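Chapter 4
Who Gets to Decide? Liberty, Equality and the Line Between Them

Draft for class use, 2025-01-24. Page refs to come.

Start with a vote. Ustley, a mill town, one council, 493 ballots for closing the public baths and a few less against. Legal? Yes. Fair? Depends who you ask, and that's the chapter.

Two ideas to hold on to. Liberty: being left alone to run your own life. Equality: having a life worth running. Most parties claim both. Most budgets can't pay for both.

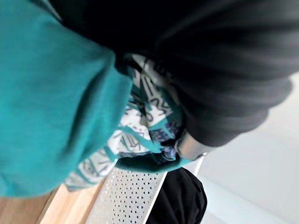 Hsiao objects right away that the two were never rivals, that a person with no rent money isn't free in any sense worth the word. Keep that objection handy. We come back to it in 4.3, where it gets harder to answer.

Older liberals would of said the state should keep out. Courts, roads, an army, done. Then came factories, and child labor, and the argument moved. 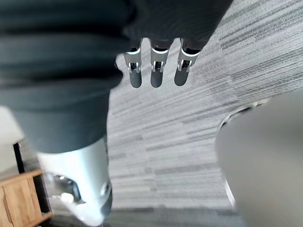
Social democrats took the next step: tax, then spend on schools, clinics, pensions. Critics said this made people dependent. Supporters said everyone depends on something already, and pointed at ordinary goods. Take a dark gray knit, soft, a bit fuzzy. Somebody grew or made the fiber, somebody shipped it, and a public road was under the truck. How much of the price is "yours" if you sell it? Not a trick question.

Trarden tried an answer. Flat payment of 40 a month to every adult, 2366 people, no forms. Dropped by July. Reasons in 4.2.

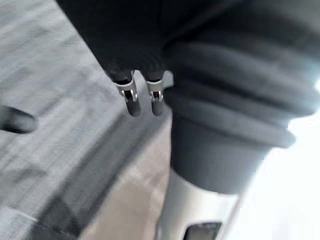 Rights talk doesn't settle this. A right to property and a right to healthcare can both be written down and still collide at budget time. Some writers lean on the idea of a gap: leave room between state and citizen, narrow but real, like the space between two fingers pointing straight down. Close it and they pinch. Too wide and nothing gets held up at all. Crude, but it helps on the Drornum case.

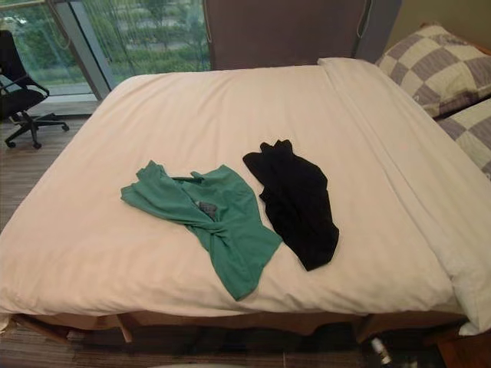 Fig. 4.1 Two garments on a bed, off-white duvet.

Before you read on, write down which you'd give up first, a tenth of your income or a tenth of your privacy. Keep teh paper. You'll need it for 4.1.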